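Unit 4: When the grasp fails
Instructor: Bindu Rai

Reading for this unit: the Overo fault log, March section. Bring a printed copy to lab.

The fault we will study is a missed close. During a set of 100 picks with the Alva hand-held gripper, the log recorded "object held" on picks where the fingers had closed on nothing. The software took the motor current as proof of a grasp. Grit in the slide had raised the friction, and the current went over the 900 mA limit before the fingers reached the object.

Terms you need:
False hold: the controller reports a grasp that did not happen.
Dry close: closing the fingers with no object between them. 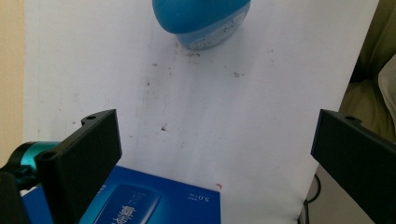 Figure 4. Gripper fingers open over a white work surface, blue box between them at the bottom. Note the dark specks on the surface.

Debris on a work surface can get into a slide, so wiping down is part of the procedure. Wipe the surface and both fingers before each set. Then run a dry close and write down the peak current. If it is over the limit, stop, unplug the gripper and tag it. Do not raise the limit to clear the fault. The team at Senditora did that, and the next 3000 log entries had to be thrown out.

For next class: find two false holds in the log and explain how a finger position check would have caught each one.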